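Notebook, label and glue bench
Aug 24, 2024
Paste batch 1438, continued

Today I worked again on the labels for the bean cans of Urnisau. The complaint is the same as before: the overlap of the paper label opens at the lower corner after the cans stay in the cellar. The client thinks the paper is guilty. Ognjen thinks it is the paste. I don't want to decide before I see the numbers of both.

Conditions in the room in the morning: humidity 58 percent, windows closed. I wrote it down again after lunch and it was the same, so I did not correct anything.

I mixed the paste with the usual water but I let it rest the full hour. Last time Jhair and I were in a hurry and used it too early, and there were small lumps, which I could feel with the finger on the glass plate. This time it is smooth. The color is a little more yellow than the previous batch. I do not know if this is important, but I note it.

Paste was applied with the short brush, only on the overlap and on the two pickup lines. I tried to keep the same pressure of the hand. It is difficult to keep it after one hour of brushing, so I made a pause between each tray.

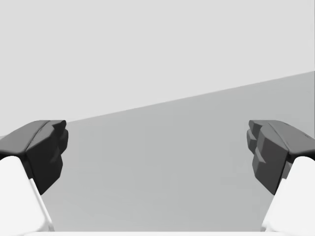

Overlap test

I prepared 143 labels in total, from two papers: the coated one which Urnisau uses now, and the uncoated one from Softić. The cans are the ones we already have, washed with soap and dried with cloth. I rejected the cans with a dent near the seam, as the label never lies flat there and the result says nothing about the paste.

Procedure as I did it:

Cut the label with the grain going around the can. Please pay attention to this, in the old sheets of Softić the arrow is printed on the wrong side.

Brush the overlap, wait until the paste is no more shiny, then close it.

Press with the rubber roller, two times up and two times down.

Leave standing overnight. Do not stack.

Then to the damp cupboard for 9 days, together with the cans from the first series.

The first series came out this morning. On the coated paper the corner lifted on many cans, almost always the lower corner, and almost always I could put my nail under it without force. On the uncoated paper the corner stayed closed, but the paper has waves, and the print looks tired. The client will not like the waves. I would say that the glue line itself is good in both cases - when I pulled the coated label, the paste stayed on the metal as one clean film, and the back of the paper came away without fibers. So the paste holds the can but it does not enter the paper.

For me this speaks against the theory of Ognjen, but not completely. A paste with less water would maybe bite better in the coating. He has asked me to try it before I write to Urnisau, and I agree.
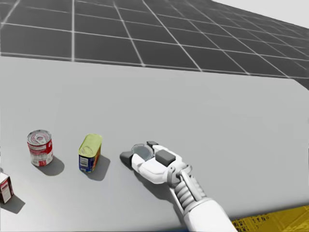 Cartons

The small boxes are a different story and I keep them in a separate table. They are closed with hot glue from the Clarkix gun, and the labels are put on after. Here we have had only one type of problem: the label comes off together with the top layer of the board. This means the glue is stronger than the board, and we could use less of it.

I tried thinner lines, with the small nozzle. The boxes closed well. One flap opened when I squeezed the box at the side, but on this one I had moved the nozzle too fast and the line was interrupted. I do not count it as a failure of the glue. Jhair says that I should count it, because in the packing room they also move too fast. He is right, so I put it back in the table with a small star.

Storage for Plunusano: they want boxes and cans on the same shelf, with the boxes at one side. I told them it is fine if the cans are fully dry when they arrive. A can brought from the cold room gets wet on the outside, and the box standing next to it drinks this water at the bottom edge. We had this last November, when half a shelf of boxes became soft and the price labels could be removed by blowing on them.

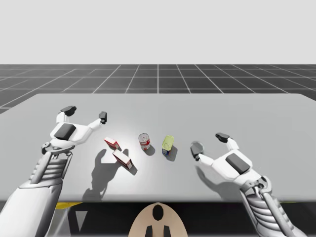 Boxes on the left, cans beside them.

Things to remember for the next series

The roller has a flat place. I marked it with a pencil. Turn it so that this place does not touch the overlap, or order a new one.

The brush must be washed in warm water directly after use. Today I found it hard like wood and lost some minutes with it.

Ognjen will prepare the drier paste and write the amount of water on the lid. Please on the lid and also here in the notebook - the lids get exchanged.

Ask Softić if they have a paper which is coated on one side only. I believe this would solve the corner without making waves, but the sample they sent in the spring had no data sheet, and I did not want to use it without knowing the weight.

The second series is in the damp cupboard since 16:00, lower shelf. Upper shelf is for the cartons of Jhair, please do not mix.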